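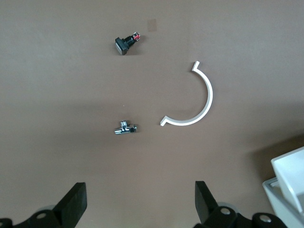 Call for participants: operator demonstration sessions, August open day

Costent is looking for 20 participants for the teleoperation and picking sessions at its August open day at the Hostov site. Participants operate a two-arm workstation under supervision, sorting small hardware by hand controller, and then compare their results with the automatic mode running on the same parts. No previous experience with robots is needed. The positions are paid and last one day.

Background

The Hostov site handles returned and surplus hardware for electrical and plumbing wholesalers. Parts arrive mixed. A push-button switch with its contact block still attached may come out of the same box as a chrome fitting or a white half-ring bracket. Each has to be picked from a flat table and placed in the right container. The parts differ in shape, weight and finish, and polished metal remains the hardest case for the vision software because of reflections. Automatic mode currently runs on Tsuji, the picking software developed in-house. The open day is the first time it will be shown to visitors from outside the trade.

What participants will do

Each participant is assigned to one session in a group of no more than 11. A session consists of a safety briefing, a practice period, a recorded work period and a short written questionnaire. During the work period you will:

– pick single parts from the tabletop with a parallel gripper and place them in a container
– re-grip parts that have been set down on their side or at an angle
– mark any part you would not want to pick, and note why
– watch one automatic run on the same set of parts and score each pick as clean, poor or failed

The recorded work period is 55 minutes, with a break on request. Open day visitors will be able to watch from behind the barrier and will hear a commentary from site staff. You will not be asked to speak to visitors, but you may if you wish.

Who can apply

You must be 18 or over and able to read written instructions in English. You need normal or corrected vision and the use of both hands, as the two controllers are not interchangeable. Experience in assembly, warehouse picking, electrical work or plumbing is useful but will not be given priority. We want a mix, and at least half of the places will go to people who have never used a remote-controlled machine.

Current employees of Costent and of its contractors cannot take part. Neither can anyone who attended the pilot sessions at Moltska earlier in the year, as the part set is largely the same.

Payment and expenses

The fee is 290 dollars for the day, paid by bank transfer within the month. Lunch is provided. Travel is refunded up to the cost of a return bus or rail fare; keep the ticket. Parking is available at the north gate only.

Practical details

Morning participants report to reception at 8:15 a.m. and afternoon participants at 12:30 p.m. Late arrivals cannot join once the safety briefing has started. Wear closed, flat shoes. Rings, bracelets and lanyards must be removed before entering the work area, and lockers are provided. The workstation is used seated and the chair height can be adjusted.

Data

Controller movements and gripper video are recorded during the work period. Faces and voices are not. Recordings are stored under a participant number and used to compare manual and automatic grasps. You may withdraw your recording up to the end of the month following the open day, and the fee is still paid.

How to apply

Send a short message through the contact form on the Costent website with the subject line "Open day participant". Include your age, your current or most recent occupation, your preferred session (morning or afternoon) and whether you are left- or right-handed. A résumé is not required. Applicants who are not placed will go on a reserve list unless they ask to be removed.

Anyone who only wants to attend as a visitor does not need to apply. Visitor entry is free from 10 a.m. to 4 p.m., and registration is at the main gate.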